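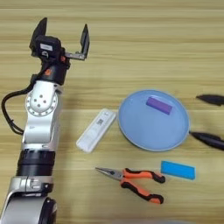
Call for participants: tell us about the table you grew up at

Jelgate is collecting stories about family tables, and we would love to hear yours. It can be the one you ate at, did your homework on, hid under during thunderstorms, or got sent away from for kicking your sister. We mean any table at all. If your family ate off a door laid across two sawhorses for the first year in a new apartment, we want that one very much.

The stories will go into the Lurano household archive, which already holds 3,024 letters, recipes and recorded talks from people who live or once lived in the neighborhood. Most of what we have so far is about work and moving house, and when we went looking for ordinary suppertimes we found a lot less than we had hoped. So this winter we are asking directly.

Who can take part

Anyone over 16 with some tie to Lurano, however thin it may feel to you. You may have been born here, or rented here for a summer, or had a grandmother on Otine Street whose house you visited every other weekend and whose soup you still can't get right. You don't need to be a writer, and please don't worry about your spelling (ours is nothing to brag about). If you would like to tell your story in a language other than English, go ahead, and we will find someone to help with the translation.
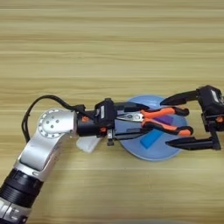 Light wood grain, with the darker stripes showing.

What we will ask of you

You would come to two conversations, each of them a little over an hour long, with a break in the middle for tea and whatever somebody has baked. We talk in groups of four, and we have found that one person's memory of a burned tablecloth will set off everyone else's. The first meeting is just talking. Before the second, we ask you to write something down, anything up to 2,000 words, or to record it on your phone if you like that better. A single page is perfectly fine! One of our favorite pieces from last year was a list of where everybody sat, and who moved up a chair when the oldest boy left home.

If you have photographs of your table, or the table itself is still in the family and somebody can measure it for us, so much the better. We scan photographs while you wait and hand them straight back.

Meetings are held in the upstairs room at the Awwad building, starting at 6:30 in the evening. There is an elevator at the side entrance. Children are welcome if you can't find a sitter, and we will pay your bus fare both ways.

How to sign up

Leave your name and a phone number at the Awwad front desk, along with a line or two about the table you have in mind, by the end of February. Şükran Gündoğdu is putting the groups together and will call you back herself, usually in the late afternoon. If you are shy about talking in a group, tell her so when she calls and she will happily set up a visit with just the two of you.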